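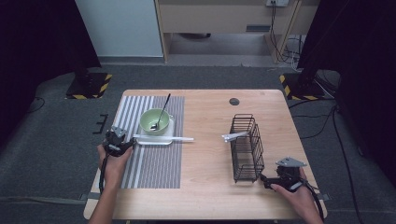 Ruth Huaranga would not have it called teaching. A teacher, she told me over the phone on a Sunday, knows when the pupil has understood, and with these machines you find out weeks later, if at all. She prefers "showing". Most people at Nistard have picked up the word from her.

Nistard is a small firm in two rooms above a tyre shop, and its business is household chores. Its people lay a place for one, clear it again, put the spoon back in the bowl and the bowl back on the tray, all with a gripper in each hand. The recordings go to a computer, which looks for what the good attempts have in common. Later a pair of arms is asked to do the same job.

In August the firm made 300 recordings of one table task. Nilton Valderrama went through them and kept 137. The rest were dropped for dull reasons. Someone stopped to think halfway, or talked to a colleague and let a hand drift, or put a thing down and then nudged it straight. Valderrama says the nudge is the hardest habit to break. People do it at home all day and don't notice, and the machine will copy it faithfully, including when nothing needs straightening.

Before this the firm worked by remote control. The operator sat across the room with a pair of levers and watched the arms on a screen. It was slow. Jhair Zapata, who came from crane work, was the best at it and still needed 19 minutes for a job he could do by hand in two. He does not miss the levers, though he thinks newcomers should spend a week on them, to learn how little an arm can feel.

Working by hand brings its own trouble, mostly with the approach. A person's fingers slip into a narrow space without any planning, and a gripper needs room on both sides of whatever it is going to close on. Zapata tells new starters to open wide and early, well before they reach the thing they want. Black mesh on pale wood, with both fingers spread over bare table and the near one almost touching the rack's supports, is the kind of view he likes to stop a recording on. He asks the newcomer which way they would move next, and most of them say forward. He would back off first and come in again from the open side.
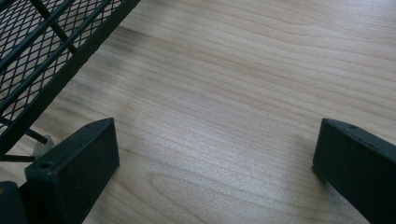 Pascual Sosa, who pays the bills, would like all this to go faster. He has one customer, a care home supplier called Wullard, and it wants a demonstration with crockery it has chosen itself. Huaranga has asked for the bowls in advance. So far Wullard has sent a catalogue.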